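Cahier d'atelier, poste bimanuel, lundi 23 mars
Objet : règles de mise en place de la table avant enregistrement, version à discuter
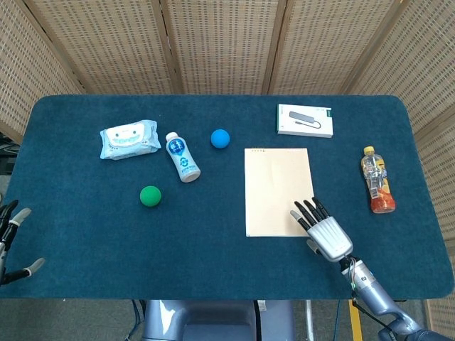
Je reprends les règles de Boltgate là où on les avait laissées. Casimiro Benítez a relu la série Trera vendredi et il en a écarté 82 épisodes sur 1 000, presque tous pour des défauts de préparation et très peu pour des erreurs de saisie. Donc on écrit les choses une bonne fois.

Avant la mise sous tension
Arrêt d'urgence testé par la personne qui pilote, pas par celle qui range. On appuie, on vérifie que les deux bras sont coupés, on réarme, on note l'heure et les initiales. Si l'opérateur change en cours de matinée, on refait le test.
Câbles : rien ne doit passer dans le volume de travail des coudes. Ceux qui descendent sous la table, on les suit à la main jusqu'au bout, on ne se contente pas de regarder.
Paravent en place et fermé derrière la table. On ne tend jamais un objet par-dessus pendant que les moteurs sont actifs, même pour rendre service.

Les objets
Récipients contenant un liquide : bouchon serré à la main puis bouteille retournée dix secondes au-dessus de l'évier. On accepte les bouteilles entamées, le liquide qui bouge fait partie de ce qu'on veut avoir. On les pose couchées ou debout selon la fiche, et la fiche dit laquelle des deux.
Emballages souples (lingettes, sachets) : on ne les lisse pas entre deux épisodes. La règle d'Urquijo demandait de les remettre à plat, je propose de la supprimer. À remplacer quand l'emballage est percé.
Balles : une verte et une bleue restent admises ensemble, à condition de laisser un vrai espace entre les deux. Si l'une roule hors de la table, épisode arrêté et marqué « sortie ». On ne la ramasse pas bras actifs.
Papier : bloc-notes vierge, aucune écriture, aucun nom. Une page marquée par les doigts se tourne, elle ne s'arrache pas.
Boîtes de produit : fermées, avec ou sans contenu, mais le préciser dans la fiche vu la différence de poids.

Pendant l'épisode
Une seule voix donne les ordres. Le mot d'arrêt est « stop », rien d'autre, et n'importe qui dans la salle peut le dire.
Doigts au contact de la table : tolérés. Appui prolongé : non. Seuil de couple abaissé à 6 sur l'échelle Stesamton, à l'essai jusqu'en mai. Au réglage précédent, la main droite continuait de pousser après contact et on l'entendait forcer.
La main inactive reste visible ou complètement dégagée, au choix du pilote, mais elle ne change pas de statut en cours d'épisode. C'est ce point qui a coûté le plus cher dans la relecture de Casimiro.

Après
Retour des bras en position de repos, coupure, et seulement ensuite on touche aux objets. J'ai encore vu l'inverse la semaine dernière, moi compris.
Épisode douteux : on le garde avec une étiquette. Pas d'effacement depuis le poste.

Reste ouvert
Fréquence du brossage du tapis. J'avais mis tous les 114 épisodes parce que ça tombait à la fin d'un lot, Casimiro préfère deux fois par jour à heure fixe.
Qui signe la fiche quand le pilote travaille seul ? À voir avec Stesamton avant d'imprimer la version murale.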